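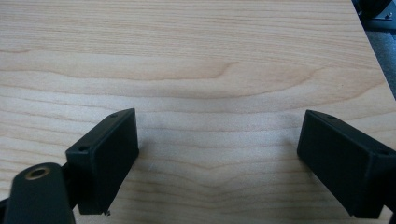

Money first. Slide 2, go quick, they've seen the total already. Ask is one thing: sign off the equipment list before March so purchasing isn't chasing quotes all spring. Start with the cheap end, meaning the fingers. Black blocks, two screw holes each on the top face, so swapping a pair is a screwdriver job and goes under consumables. Left one has a little burr at the tip. Do NOT let anyone book a chipped finger as a capital repair, we had that argument last year. Spare fingers = own line. Bushings in the arm = own line too, Jasper wants them kept apart from the fingers, fine.

Pause, let them read the table.

Hand-held units. Two per station, one per hand. Quote from Pillberg is 2,000 a pair, quote from Dunent is a bit lower but no cables and no marker plates, so by the time you add those it's a wash. Say that out loud, someone will have looked up the Dunent price. Lead time matters more anyway. Pillberg says 25 working days, Dunent wouldn't commit.

Mention: we are planning for pairs. Single units look cheaper on paper and then you need the second one in June at the short-order price.

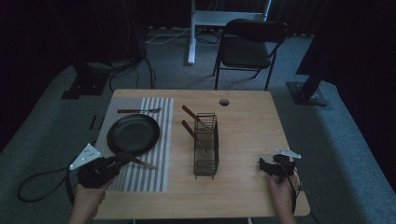
Stations next. Every station gets costed whole. Table, placemat, the kitchen stuff, stands, curtain, carpet stays as is. Props are the line people laugh at. Let them laugh, then show what we spent on forks and pans. Small number but it came out of the travel budget becuase there was no code for it. Want a code. Jelle Van der Linden has a draft, thank him here.

Cables. Nobody budgets cables. Last round we reordered twice. Put in spares from day one, plus floor covers for the runs behind the table. Facilities will ask about the floor covers before they ask about anything else, have the answer: yes, in the list, line 19.

If running late skip to the lease slide.

Lease or buy. Kokow offers a lease on the arms, the big ones for next year, three years with service. I lean buy for the hand-held gear and lease for the arms. Reason in one breath: hand-held stuff we can fix at the bench, arms we can't. Jasper Maes disagrees on the arms, he'll say so, give him two minutes and move on. Mladenović is the integrator on both versions so install cost is the same either way, don't get dragged into that.

Service contract small print. Check who pays shipping both ways. Check if the loaner is included or "subject to availability". Ask for it in writing.

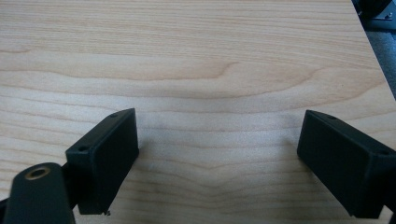

Slide 9. Gripper open over the bare tabletop, nothing between the fingers.

Tabletops. Pale wood finish across all stations, same supplier, order the lot in one go so the boards match. Mixed batches = mixed color = somebody complains. One spare top in storage. Delivery is to the ground floor only so add the lift hire, easy to forget, I forgot it.

Contingency. Asked for 2,000 on top, last year we asked for nothing and came back in the fall with our hat in our hand. Don't apologize for it. If they cut somthing, offer the second curtain, keep the spare fingers.

Questions I expect:
- why not wait for the next model. Because the current stations need parts now.
- can other teams use it. Yes, booking sheet, Jelle runs it.
- what happens to the old units. Parts, then recycling. No resale.

Close on the sign-off sheet, it's on the chair by the door, pens too. Lunch is at 12:30 so stop by 12:20 whatever happens.

Shares 6
Comments 3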